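**Mouse-to-pad policy trained on hand-held gripper demos: is it better to leave the desk messy or clear it first?**

Tags: imitation-learning, data-collection, hand-held-gripper, pick-and-place

I'm working on a small project called Larel, and I'm having way more fun than I expected! The task is simple: pick up a computer mouse, put it on the mouse pad. We record demos by hand with a gripper that has a wide-angle camera on it, then train a policy on the recordings and run it on an arm.

So far I have 166 demos, all from one desk that I cleared completely. On that desk the policy is great. The approach is smooth, the grasp is centered, the release is soft. Then I carried the whole thing over to a friend's desk with bottles and a plant on it, and the arm drifted off toward the bottles and hung there.

My next plan is to record another batch. Two questions:

1. Do I record with clutter in view, or clear the desk and add clutter later with image augmentation?
2. How much should the start position of the mouse vary? Right now I put it within a hand's width of the same spot every time.

Training is from scratch on the wrist view only, no depth. I can't add a second camera.

---

### Answer 1 (accepted)

Record with the clutter in! I went through the same thing last July and it was the single most useful change we made.

Our setup sounds close to yours. We had a "clean" set and a "lived-in" set, with 248 demos in each, same task, same person holding the gripper, same training recipe. Tested on desks that were in neither set, the clean policy mostly failed before it ever touched the mouse. It would start toward something tall at the back and never recover. The lived-in policy got to the mouse nearly every time, and the failures that remained were bad grasps, a much nicer problem to have.

I also tried your augmentation idea, pasting cutouts of bottles and boxes into the clean recordings. It helped a little. My guess is that pasted objects don't shift and bend the way real ones do when the camera moves, and with a lens this wide everything tall near the rim leans over and changes shape as you approach. I didn't run a proper test of that, so take it as a guess.

What worked for us, step by step:

- Leave the desk the way its owner keeps it. Don't arrange things nicely. Skin care, snack boxes, plants, all fine.
- Move the mouse a lot between demos, and turn it too. Yours is staying in one small patch, and I'd bet the policy has partly memorized that patch. We used 12 start spots per desk, with a different heading each time.
- Start some demos with the gripper well away from the mouse, and some already close to it with the fingers open. The close ones taught the last bit of the approach, which was our weakest part. These two views come from one of our lived-in desks:

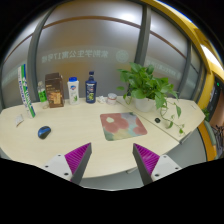
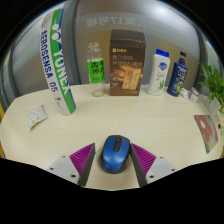 - Move the pad as well. We forgot this on the first desk and ended up with a policy that grasped well and then let go over bare wood - very proudly, I might add.
- Change desks sooner than feels natural. Seven desks with fewer demos each beat one desk with a huge pile, at least for us.

One more thing I love about doing it this way is that it's faster. Clearing and restoring someone's desk took longer than recording on it.

Write back if you get numbers, I'd really like to see whether this holds on your arm.

- Raluca Marinescu

**Comments**

> Did you keep the demos where the fingers bumped the mouse first?

> Yes, if the grasp was fine afterward. I only threw out ones where the tracking jumped. - Raluca

---

### Answer 2

Agree on clutter, but check your crop before you record anything. If your loader does a center crop, you may be cutting off the fingertips, and then no amount of data will fix the grasp. I lost two weeks to this on the Savwood project. Dump a few training inputs to disk and look at them at the size the network gets.

Also watch out for glass behind the desk. We had a window in our Wivden recordings and the policy learned to like the reflections. More rooms fixed it.

---

### Answer 3

just use a bigger pretrained vision encoder, from scratch on 166 demos is rough. we swapped ours in the Vasiliu code and the drifting went away without recording anything new. didn't test it on many desks though

**Comments**

> Original poster: trying this tonight along with the messy desk recordings. Thank you all, this is so helpful!

> Try them one at a time or you won't know which one did it :)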